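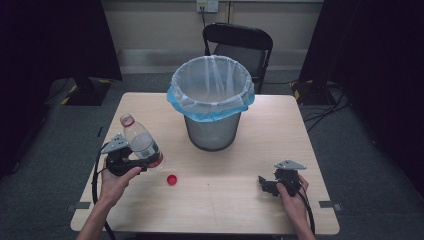
Re: Bottle and cap into the bin, policy keeps forgetting the cap

plurklow_val
Still stuck on this one. Bottle goes in the bin fine, then the arms just hover and the cap stays on the table. I'm running action chunks of 24 steps and replanning every 12. Tempted to write a little planner on top that says "bottle, then cap" and be done with it.
Valdemar

Ninh
I'd leave the planner alone for now! Have you plotted the gripper width over a whole episode? When I had this (different objects, same hovering) the widths were lagging the poses by 4 frames, so the policy was learning to close on thin air – and a bottle forgives that but a little cap really doesn't.
Tươi Lục

undex8
Disagree with Ninh, sorry. Sounds like memory to me. Once the bottle's gone, the policy has one frame of history and no idea what it's meant to be doing. Give it 8 and try again.

Ninh
But the cap's still lying there in view, what does it need to remember?

plurklow_val
Right, plotted it in the Grunitex viewer and the right gripper is late, left one's fine. Bit embarrassing. Re-syncing the lot tonight, then I'll retrain with the history left as it is so we can see which of you owes the other a pint.

undex8
Fine, but post the cap runs separately from the bottle ones please.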